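夹持

夹爪第一次没有松开，是在收那件蓝衣服的时候。

我当时在特里凯克（Trikeck）做现场测试员，租住在公司附近的一套两居室里。合同上写着，测试员的住处可以登记为测试点，每月多发一笔补贴。我登记了卧室。工作内容不复杂：手持夹爪，把床上的衣物夹起来，提到一定高度，放下，叠好，再打乱。每一次叫一个回合。一天的定额是116个回合，做完上传，第二天早上后台会告诉你哪些不合格。

手持的这一只和机器上装的那一只，爪子部分一模一样。公司的想法是，人用手做一遍，机器照着学。后来为了省力气，硬件组在新的一批里加了助力锁止：夹住以后，里面的小棘轮会自动咬住，手不用一直捏着，松开时按一下底部的按钮就行。说明书把这叫“保持功能”。我拿到的那只编号是273。

那天我做到下午，光线从窗子那边进来，床单上半截白得看不清字。我把爪尖对准衣服中间，往下一压，合拢，布料鼓成一团进了夹口。手感正常。我提起来，放下，按了按钮。

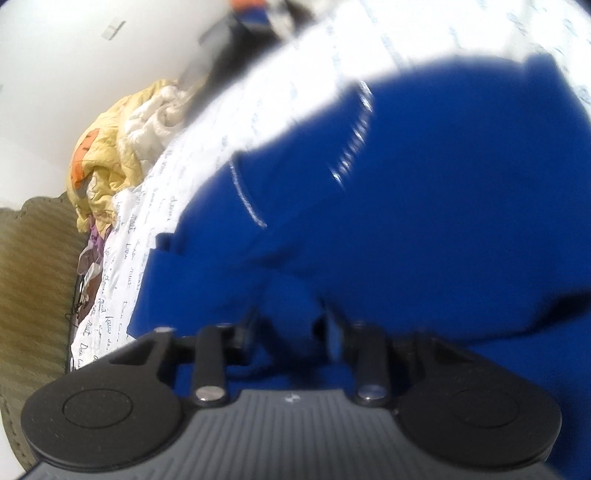

没有松。我又按了一次，听见里面有一声很轻的响，像指甲弹在塑料上。夹口没有动。

我把衣服和夹爪一起放在床上，按照手册的顺序来：先按住按钮六秒，再断电，再等指示灯灭掉。指示灯灭了，布还在里面。手册接下去的一条是“请勿徒手拉扯被夹物”，再往下就没有了，翻过去是保修条款。

我给支持组打电话。接电话的人问我夹的是什么，我说衣服。他问值不值钱，我说不值钱。他说那就剪掉吧，剪完把残留的布留在夹口里，连同设备一起寄回来，他们要看。我问这种情况多不多。他说他那边的表格里没有这一项。

我没有剪。我找了一把小螺丝刀，顺着杠杆旁边的缝伸进去，拨了一会儿，棘轮忽然退了一格，夹口弹开，布上留下两道很深的印子。我把印子抹平，检查了一下衣服，没有破。然后我在当天的记录里写：第88回合，释放失败，手动解除，用时十九分钟。写完继续做，后面都正常。

第二天早上后台返回结果，那个回合被判为不合格，原因是“时长超限”。备注栏里我写的那句话不见了，系统只保留前十二个字。

之后一个星期里又发生了两次，都是厚一点的布。我渐渐摸出了规律：布料叠了两层以上，又正好有一道缝线压在夹口根部，棘轮就会多咬一格，而按钮的行程不够长，退不回来。我把这个写成一页纸，画了图，发给硬件组。硬件组回信说已收到，会转给供应商比纳（Biner）。比纳的人回信说他们只做棘轮，按钮是另一家的。我把信又转给硬件组，这次没有回音。

我继续做。领补贴的人不太会停下来。我学会了在夹之前先看缝线的位置，避开它。公司后来统计，我的不合格率是全组最低的，还把我的数据单独拿出来，给机器加了一倍的权重。这件事是组长当作好消息告诉我的。我说我的回合都避开了缝线，机器学了，也只会学到避开。组长说那不是很好吗。

我想了一下，觉得她说得有道理，就没有再讲下去。

十月，第一批装了同款夹爪的机器送到福登（Fudon），那是一家给养老院做洗衣的厂子。机器负责把洗好的衣服从推车里拿出来，铺在传送带上。推车里的衣服是堆着的，缝线在哪里，从上面看不见。

事情发生在夜班。机器夹起一件厚外套，提到传送带上方，发出松开的指令。夹口没有松。按程序，它应该再试一次，再试还不行就停机报警。它再试了一次，夹口里的传感器读到了一点松动，大概是布滑了一下，程序便认为已经放下了，于是手臂收回，去拿下一件。外套还挂在夹口上，一只袖子垂在外面。手臂经过护栏开口的时候，袖子缠住了正在推车的一名工人的手腕。

她被带着走了不到半米，膝盖撞在推车上，另一只手拍到了急停。手臂停住，夹口仍然没有松，因为断电以后棘轮是保持咬合的。设计成这样，是怕停电时东西掉下来砸到人。同班的人跑过来，拿裁布的剪刀把袖子剪断，她才把手抽出来。手腕扭伤，腕骨有一条裂缝。

公司派人去看，我也被叫去了，因为系统里搜“释放失败”，只搜得出我的名下。去的路上我把那一页纸又打印了一份。

到了厂里，机器已经用黄带子围起来。夹口还合着，里面露出一截灰色的布。调查的人让我说明手动解除的方法，我拿出那把小螺丝刀，伸进去，拨了两下，开了。旁边站着的几个人都没有说话。厂里的班长问，这个办法有没有写在哪里。我说写过。他问写在哪里，我把纸给了他。他看完折起来，放进上衣口袋，没有还给我。

受伤的那名工人当时在休息室，手腕上打着固定。我进去倒水，她看见我的工牌，问我是不是做这个机器的。我说我是教它夹衣服的。她问，那你教过它放开没有。

我说教过，每一个回合的最后一步都是放开。

她点点头，用没受伤的手把纸杯往我这边推了推，让我先用，说饮水机的热水要等一会儿。

后来的处理是这样的：已经出厂的536只夹爪全部召回，棘轮换成断电可以手动退开的型号，侧面加了一个红色拨片。程序里，再试一次之后必须用相机确认夹口是空的，才允许手臂移动。护栏的开口也改窄了。通报里把原因写成“特定布料条件下的锁止行程异常”，一共四行，我的那一页作为附件三。

我的那只也寄回去换了。新的寄来时盒子里有一张卡片，提醒测试员不要刻意挑选夹持位置。定额没有变。

收到的那天下午，我把蓝衣服又铺在床上，找到有缝线的那一处，压下去，合拢。按钮按下，没有松。我拨了一下红色的拨片，夹口开了。我在记录里写：第1回合，释放失败，拨片解除。数了数，没有超过十二个字的部分是“释放失败”和前面的编号，后面的照样会被截掉。

我把它改成“按钮无效，拨片有效”，提交，然后把衣服抖开，做第2回合。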